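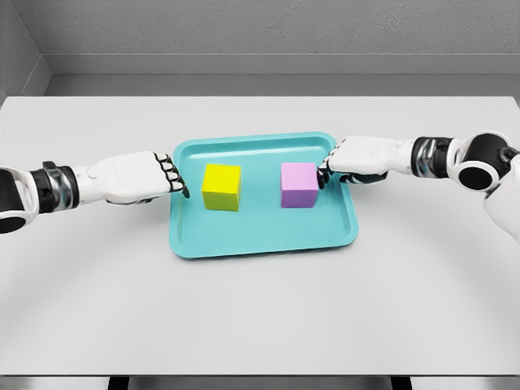

How many examples do you need before training is worth a try? I'd start at 200 good ones and go up to 1000 if the policy still dithers.

Home | Guides | Simulation | Contact

2 min read

I do my recording in sim on a Wednesday, when Asmaa Berrada isn't hogging the good machine! The task is cubes in a tray, side by side.

1. Reset, and shift the start positions a little every time.
2. Drive both arms slowly -- jerky moves get learned too.
3. Stop recording a second after you let go.
4. Name the episode straight away (mine got to 278 before I learnt that one). 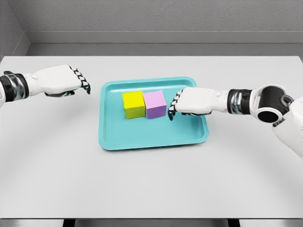
Yellow and pink cubes touching, right hand just clear of the pink one.

Play everything back before you train, and bin any run where you'd wince. Then do a short test run overnight.

Contact: Radwa Kamel, Plultness | Back to top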